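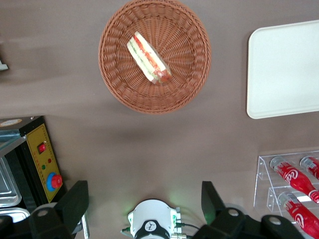 The Monti Foyer Screen Kit

Hire and sale – for village halls, school halls, film clubs and anyone with a dark room and a good film

We've been lending out projectors and screens from our shop in Jirncombe for a good many years now, and the question we hear most often is a simple one: what do I need to put on a film night that feels like going to the pictures? The Monti Foyer Screen Kit is our answer. It's the set we'd take along ourselves, and quite often do, and it has grown bit by bit as customers have come back and told us what they wished had been in the box.

The heart of it is a 100 inch folding screen on a sturdy black frame, with legs that adjust so that the bottom edge can sit above the heads of the front row. The fabric is matt white and pulls tight with press studs all the way round. Do start with the corners and work towards the middle – if you begin along the top and carry on round you'll find the last few studs a real struggle, and your thumbs won't thank you!

With the screen comes the projector, a quiet little thing for its brightness, which was important to us (there's nothing worse than a tender love scene with a hairdryer going behind it). It takes a picture from a Blu-ray player, a laptop or a games console through an ordinary HDMI lead, and we put a 15 metre lead in the bag so you can keep the player up on the stage or down at the back with you, whichever suits the room. There's a short lead too, for smaller rooms.

What's in the kit

Folding screen with frame, legs and carry case
Projector with remote control and spare batteries
Blu-ray and DVD player, region 2
Pair of speakers on stands, with a small mixer
Long and short HDMI leads
Extension lead and a roll of cable tape
Black drape for below the screen
Printed setting-up guide

Sound

People spend a long time fretting over the picture and then leave the sound to chance, which is a shame, as it's the sound that makes a room full of people jump together. The speakers will fill a hall seating 98, and they're happiest set just either side of the screen and a little in front of it. Superhero films and anything with spaceships in it tend to have very loud battles and very mumbly conversations, so we've marked a setting on the mixer that lifts the voices. Try it with a talky bit before your audience arrives, and remember that a full hall soaks up a fair bit of sound, so you'll want it slightly louder than seems right when the chairs are empty.

If you have a bigger space, do have a word with us. We have a larger set at our Ovwood store that will cope with 300 seats, though it needs two people to lift the speakers and a van to move it.

Hiring

Hire runs from noon to noon, so you can set up in the afternoon, show your film and bring everything back the next morning without rushing. Longer hires can be arranged, and we're always glad to talk about a whole season. Collection is from Jirncombe or Ovwood, and the kit fits in the back of an ordinary hatchback with the seats folded down. October and December go very quickly, what with the horror fans and then the Christmas favourites, so please ask early if you have your heart set on an evening then.

Buying

New kits are made up to order. We also sell a few of our hire kits each March, cleaned and checked over, with a fresh screen fabric fitted – these are very good value and we keep a list for anyone who would like first refusal.

A word about licences

The kit doesn't include permission to show a film. Showing one outside your own home will usually need a licence, even where you aren't charging for tickets, and you should arrange this before you put up any posters. We can't do it for you, but we're happy to point you in the right direction.

To check a date or ask about anything at all, call in at either shop or use the enquiry form on our contact page.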